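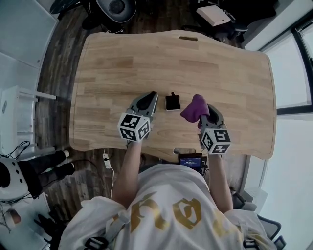
Kendra D. replied:
I'd oil it before anything else. Honey-colored wood like that goes gray and thirsty if you leave it bare, and by next winter every coffee cup will have left its mark.

hren_3 wrote:
Okay, so a little more about what I'm dealing with. I bought the table secondhand from a guy on Skurkov Street and I love it way more than I expected to. The rounded corners, the curve in at the side, the oval handle slot at the far edge -- I keep sticking my fingers in there while I'm on the phone. It's my work table, my folding table and my dinner table, so it gets everything. My question is what to wipe it with day to day. Right now it's whatever cloth I grab first, and the purple one is usually first.

Maëlle M. replied:
Is the purple one microfiber? I'd keep microfiber off a freshly oiled top for a couple of days, it grabs. After that it's fine, just barely damp. I've done mine that way for 5 years and it still looks good.

hren_3 wrote:
No idea, the label came off ages ago. It came in a bundle from Disside with a bunch of other colors and they've all been through the laundry a million times.

jbermudez replied:
Going to disagree with Kendra. Oil is a pain on a table you use for everything. You have to redo it, you have to keep stuff off it while it cures, and somebody will put a laptop down on it anyway. I put two coats of the Rasico satin varnish on my desk and haven't thought about it since.

Kendra D. replied:
Sure, until it chips. Then you get to sand the whole top, and on long joined planks that's a weekend gone. With oil you rub a little into the bad spot and go make lunch!

jbermudez replied:
Mine hasn't chipped.

Kendra D. replied:
How old is it?

jbermudez replied:
...since June of last year. Fine. But still.

Huguette T. replied:
Before you two get going again, does she know what's on it now? Secondhand, it could have either one. Put a drop of water somewhere it won't show and leave it alone for a few minutes. If it beads up there's probably some kind of finish on there already, and oil will just sit on top and stay sticky. I did that to a sideboard once and had to scrub the whole thing off with mineral spirits. The cat hair alone, ugh.

hren_3 wrote:
Oh, good point, I never asked him. I'll try it by the slot tonight. Also, does the inside of the slot need doing? It feels rougher than the top.

Maëlle M. replied:
Yes, do the inside! Fold a strip of 300 grit around your finger, go around it a few times, then same finish as the rest. Hands are dirtier than cups.

hren_3 wrote:
Drop of water went on after dinner. It beaded for about a minute and then soaked in and left a dark spot, so now I'm more confused than before.

Huguette T. replied:
Sounds like old oil that's mostly worn off. Let the spot dry overnight and look again before you buy anything.

Kendra D. replied:
Oil :)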